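Help Centre > Share dealing > Orders

Cerlow Share Dealing: Setting Up Your Account and Placing a Limit Order

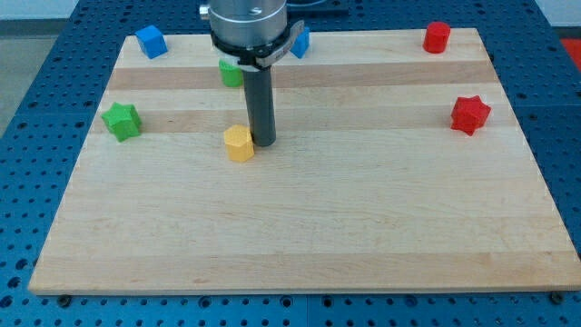
Before you start

You will need your Cerlow customer number, the bank card for the account you will pay from, and your National Insurance number. Set-up has to be finished in one sitting. If you leave the page for more than seven minutes you will be signed out and your answers will not be kept.

Linking your bank account

1. Sign in and choose Money, then Linked accounts.
2. Select Add account and type in the sort code and account number. The account must be in your own name. Joint accounts are accepted if your name is one of the two.
3. Send a payment of £1 from that account, using the reference shown on screen. Copy the reference exactly, including the dash.
4. Wait for the status to change from Pending to Linked. Payments sent before 3 pm on a working day are normally matched the same afternoon.

Note: The £1 is added to your cash balance. You can spend it or withdraw it.

Choosing a price feed

Two feeds are offered under Settings > Prices. Standard is free and delayed by 15 minutes. Jurumix Live shows current prices and carries a monthly charge, taken from your cash balance on the first working day of the month. You can place orders with either feed.

Caution: With the Standard feed, the price on the share page is not the price you will deal at. Check the quote on the order screen before you confirm.

Placing a limit order

A limit order tells us the highest price you will pay, or the lowest you will accept. It may be filled in part, or not at all.

1. Search for the company by name or ticker and open its page.
2. Choose Buy or Sell, then change the order type from Market to Limit.
3. Enter the number of shares. Fractions cannot be used with limit orders.
4. Enter your limit in pence. For a limit of 64p, type 64 and leave out the decimal point.
5. Set the expiry. Choose End of day, or any date up to 30 days ahead.
6. Press Review. Read the total, which includes commission and stamp duty where it applies.
7. Press Confirm. The order moves to the Open orders tab.

Caution: Entering pounds in the pence box is the most common mistake on this screen. A limit of 3 means three pence.

Money for an open buy order is set aside and does not show as available cash. It is released when the order expires or is cancelled.

Cancelling or changing an order

Open orders cannot be edited. Go to Open orders, select the order and press Cancel, then place a new one. If part of the order has already been filled, only the remainder is cancelled.

Orders still open at the close on the last trading day of December are cancelled, whatever their expiry date.

Page maintained by Gülizar Uçar, Customer Guides
Last checked: Sat 29 September

Previous | Contents | Next: Dividends and statements

12 people found this useful | 0 comments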